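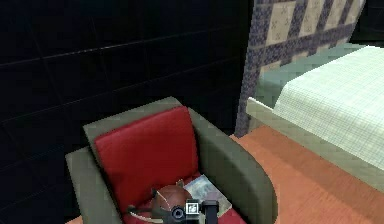
Armchair against a dark tiled wall

I put off stripping my hallway floor for two years, and the old wax had gone yellow along both sides. If yours looks the same, set aside an evening and do it properly.

Sweep first, then dust mop, then sweep the corners again (I always miss the one behind the door). Mix your stripper in cold water at whatever strength the jug says. I used the Brenau concentrate and filled a mop bucket halfway, which was plenty for my hall.

Lay it on thick with a cotton mop and leave it alone for 10 minutes. Don't let it dry! If a patch starts to go dull, slop a little more on top. Then run the floor machine over it with a black pad, slow overlapping passes, in sections small enough that you can reach the far side without walking through the mess — it's slick as ice. I rented mine from Vedside for 35 dollars a day, pad driver included.

Pick up the slurry with a wet vac, and rinse with clean water. Then rinse again. I skipped the second rinse once and my new finish went cloudy in a week.

Let it dry overnight with a fan going. Two thin coats of finish the next day, and keep the dog out until the second one is hard.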